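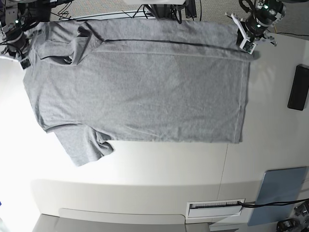 Wish I had read the part about the survivors box before I hit Submit and left out an entire branch of the family, says a reader comment on the August version of this guide. We have moved the part about the survivors box. It is now step 4, and it has a caution attached.

Home Guides Notices Guest Books Help

Handow Notice Editor: Set-Up Guide
Section 2. Writing and placing a death notice
Last revised 10 September 2025
2 comments

Before you start

You will need the full name of the person who died, the dates, the service details if they are settled, and the access code from your funeral home. Families served by Brisadby will find the code on the blue folder. It is also inside the blue folder, on the back of the checklist, for anyone who has already lost the front page under a casserole.

Note: You do not need to finish in one sitting. The editor saves a draft each time you leave a box.

Steps

1. Sign in and choose New Notice. If you see New Invoice, you have signed in as the funeral home. Please sign out again.

2. Pick a layout. Anell is the short one and Ocampo is the long one. Anell holds 599 characters, spaces included, and suits most newspapers. Ocampo has no limit online, a fact some families have tested with real determination.

3. Type the name the way it should appear in print. Nicknames go in the Known As box, and the editor adds the quotation marks. If you add your own as well, you will get two sets, and Uncle Buddy will look like he was under suspicion.

4. Fill in Survived By, one person per line. Use the arrows to change the order. The editor does not know who is speaking to whom and will not take sides.

CAUTION: Have a second relative read this list before you go on. Spouses of grandchildren, stepchildren and the cousin everyone calls a brother are the usual omissions. A correction can be made online at any hour, but a printed paper stays printed.

5. Fill in Preceded in Death By. Leave it blank if you like. Blank boxes do not show up in the finished notice.

6. Write the life story. The cursor will blink at you. Start with where the person was born and what they did all day, and the rest tends to follow. You may mention the bowling average. You may mention the dog by name, though pets listed under Survived By are moved to the story box in the print edition.

7. Add the service details. Choose the time from the menu and check a.m. and p.m. twice. If nothing is planned yet, choose To Be Announced. Do not type TBA into the location box – the map will go looking for it.

8. Choose Preview, then Print Proof. Read the paper copy out loud. You will hear the missing word that you could not see.

9. Choose Submit. The funeral home confirms the death with its own records before anything is published. This step can't be skipped, not even by people who are in a hurry and outrank you.

If something goes wrong

The counter turns red in Anell. You are over the limit. Shorten the story, or switch to Ocampo under Layout. Your text moves with you, but the order of survivors should be checked again.

The notice says Waiting. It is with the funeral home. Submitting it again puts a second copy in line behind the first, and both will wait.

Two relatives have each started a notice. Open either draft and choose Merge. The editor shows both versions side by side and asks which sentences to keep. Make coffee first.

The code is refused. Call your funeral home, or the Handow help desk at extension 3205.

Next: Section 3. Opening and closing the guest book

Contact | © 2025 Handow | Back to top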